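Home Articles Issues Authors About
Search this journal Enter keyword or author Go

3. Study sites and panel measurements

3.1 Selection of boards

The seasonal movement of solid wood furniture panels was followed in two heated workshops, one at Skosholm and one at Zundmont. Both sites buy from the same sawmill, and both store boards flat on stickers before use. Boards with visible knots or end checks were left out. The remaining stock gave 20 panels, split evenly between the sites. Each panel was planed on both faces and left without a finish for the length of the study.

Earlier work by Zawadzka and Paul measured only the width of each panel, taken at one end. Cupping was not recorded, and the two effects cannot be separated in their data. In the present study, width was taken at 4 fixed stations along each panel and cup was read at the same stations with a straightedge and feeler gauge. Thickness was not used in the analysis.

3.2 Room conditions

Air temperature and relative humidity were logged at bench height. The Zundmont room is heated by a stove and cools overnight, while Skosholm holds a steady temperature from a shared boiler. The logger at Skosholm was replaced in April after a battery fault, and readings from the week before the change were dropped. A total of 856 paired readings remained.

Humidity swings were larger at Zundmont, but most of them were short. Panels respond slowly to a change in the air, and a swing lasting only a few hours had no measurable effect on width. A moving average was therefore used in place of the raw humidity values – the same treatment given by Vermeulen for stored flooring.

3.3 Grain and surface appearance

Grain pattern was graded by eye under side lighting. Hyun and Mac Carthaigh graded all panels separately and then settled differences by discussion. Strong figure was easy to agree on. Faint figure was not, and the two lowest grades were merged before analysis. A light brown wood surface with strong grain is shown in Figure 2, behind the hand.

Figure 2. Strong grain pattern on a light brown wooden surface.

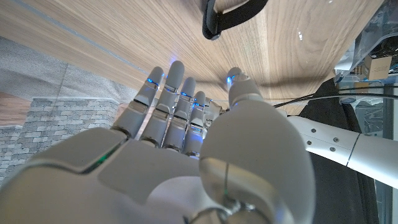 3.4 Treatment of missing values

Where a station could not be read, the value was left blank and the panel mean was taken from the stations that remained. No panel lost more than one station in any round. Width change is reported as a percentage of the first reading, and cup is reported in millimeters with the sign showing the direction of the hollow.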